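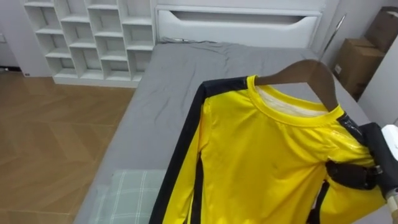 Need a decision on the gripper line before the July order goes in. Current fingers are OK on cotton, we want to know if we pay for the soft pad set or stay with what we have. The yellow long sleeve on the wooden hanger is the kind of garment I mean, slightly shiny, synthetic looking, and where the fingers pinch the side you get faint wrinkles. Wrinkles I can live with. Slip I can't. Quote from Kutside attached to the parent ticket.

Opened by: Shirley Pelletier
Opened: June 22, 2024
Queue: Equipment / purchasing
Priority: was Low, now Medium
Status: Waiting on vendor

Symptom
Shiny fabrics creep out of the grip during the hanger task. Cotton and fleece fine. Happens more when held out over the bed for a while, less on the quick moves. No fault code, arm thinks it still has the shirt.

Tried so far
- wiped finger faces w/ alcohol. better for one afternoon, then same
- force up one step. holds better but leaves a pinch mark on the thin stuff, backed it out
- grip nearer the shoulder seam. helps, but then the sleeve gets in the way of the hanger
- swapped fingers left to right. no change, so not a worn face

Not tried: textured tape. Mostafa has a roll, says the glue lets go after a few days.

Comment, Mostafa Fahmy
Tape is a stopgap, dont budget around it. Kutside soft pads fit our fingers without an adapter, the Rikgate ones need the adapter plate and that is a separate line on the quote, easy to miss. Rikgate pads are cheaper until you add the plate. Lead time on both quotes is 7 working days but Rikgate's starts when payment clears.

Comment, Anneliese Weidemann
How many sets? I have 60 left per arm in consumables for this quarter and that is it. Anything over goes on the capital sheet and needs Heiðrún to sign.

Comment, Shirley Pelletier
2 sets. One to fit, one on the shelf. If pads wear the way the last ones did we will want the spare by end of July.

Comment, Anneliese Weidemann
Then fit one, hold the second till we have hours on the first? Would rather not buy a spare of something we end up not liking.

Comment, Shirley Pelletier
Shipping is charged per order so two orders costs us twice. Checked, it's on page 2 of the quote. Prefer one order.

Comment, Golshifteh Moradi
Before anyone orders pls check the revision stamped on the finger base. Ratanaporn sold us the arm with the older base and the Kutside part number on the quote is for the newer one. Same pad, diffrent screws. We got caught by this with the wrist cover.

Also can we add garments to the budget. We have plenty of cotton and hardly anything slippery, so whatever we buy gets tested on the easy stuff. Secondhand is fine. Mixed sizes, lined and unlined, some with a stripe or panel sewn in so there's a seam to grab across.

Comment, Mostafa Fahmy
Checked the base. Older one. Asked Kutside for the matching number, no reply yet.

Comment, Heiðrún Kragh
Will sign for both sets on one order if the part number is confirmed in writing. Garments go under Skurnari project costs, not equipment. Golshifteh send me a list, keep it short. Do not order the Rikgate plate as a backup, we have a drawer of those already.

Next
- Mostafa: chase Kutside re part number, paste the answer here
- Shirley: revised quote to Anneliese once number is in
- Golshifteh: garment list to Heiðrún
- leave force at default meanwhile, anyone who changes it write it in the log

Ticket stays open until pads are fitted and run on the shiny shirts.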